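How to look up who visited a public official (and what to do when the log is blank)
2020-11-20

I get a lot of email asking how I find out who sat down with whom at city hall or the statehouse. It's mostly patience and a spreadsheet, so grab a coffee and I'll take you through the way I do it.
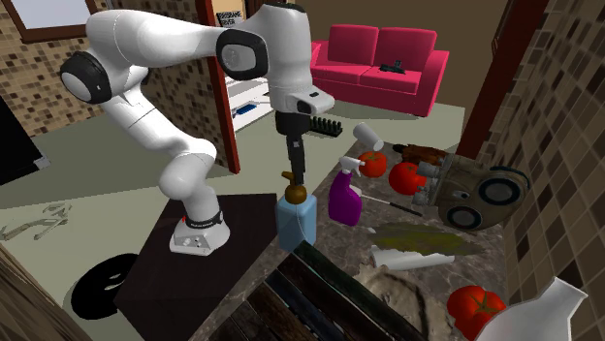
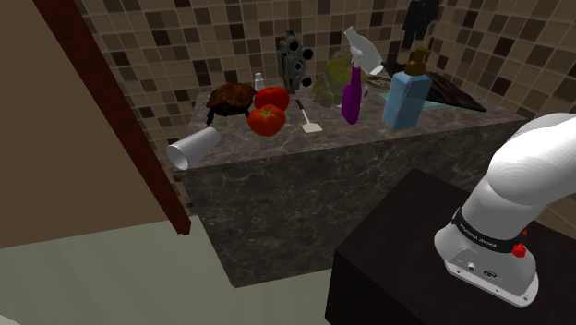
Two views with the marble counter and the white arm.

Step 1. Find out what the office already posts. Search the office's name plus "daily calendar" or "visitor log." When I started on the Altis port lease, the February calendar was sitting right there as a PDF – 204 pages, and all of it searchable!

Step 2. Ask for the rest in writing. Keep the request short. Name the official, the dates and the kind of record you want: calendars, sign-in sheets, meeting invites. Don't ask for "everything about" a topic or you'll be waiting forever (I've done it, and I got a very polite letter back asking me to narrow it down).

Step 3. Put it all in one sheet. I use four columns: date, visitor, who they work for, and where I saw it. My Altis sheet ended up with 1,501 rows, which sounds awful, but you can do it in chunks with the radio on.

Step 4. Check the other side. Companies and visiting delegations love to put out their own news about a meeting, often with photos, and sometimes before the office says a word. I found a Catacutan Group newsletter showing a handshake that wasn't on the calendar at all. Save a copy of the page the same day you find it, and write down who took the photo if there's a credit. A handout photo tells you what the people handing it out want you to see, so I label those rows "handout" and look for a second source.

Step 5. Match the names. Lobbyist filings are usually listed by firm, so look for both. Ronus and Bundel each turned up in my sheet under a few different spellings, and I only caught it by sorting the column from A to Z.

Step 6. Ask about the gaps. Send the press office one short email with the exact date and the name, and give them a real deadline. Paste their reply into your sheet word for word, even if it's just "no comment."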